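29 April 2022 — Trivodberg evaluation, drawer tasks

Trial license for the Trivodberg simulation kit, household pack. Running our two-finger gripper against the dark drawer with the round knob.

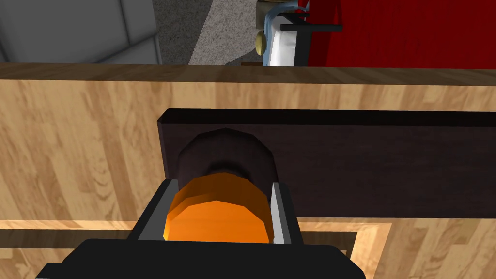 Shuzhen Yuan thinks we should ask Polach for a longer trial before anyone signs, as 14 days won't cover the drawer set and the door set both. She also wants to know if the contact settings can be edited per object or only for the whole room. I couldn't find it in the manual. Sent the question to their support desk this morning.

Batch results so far: 2,000 episodes queued, 1,625 finished, the rest stopped on a license timeout. Of the finished ones, 884 count as a full open under our rule (drawer past the halfway mark, knob still held). Most of the misses I replayed were slips on the knob during the pull. The approach was fine in those.

Knob edges are coarse, flat facets all the way round. Need to check whether the collision mesh is the same shape as the one drawn. If it is, pad contact will jump between faces — could explain some of the slips.

Quote from Polach is per seat, support extra. Stiltirance was cheaper but has no drawers in its base pack. Tsai export not tried yet.

To do
Rerun the timed-out episodes
Raise pad friction one step, same seeds
Ask about the trial extension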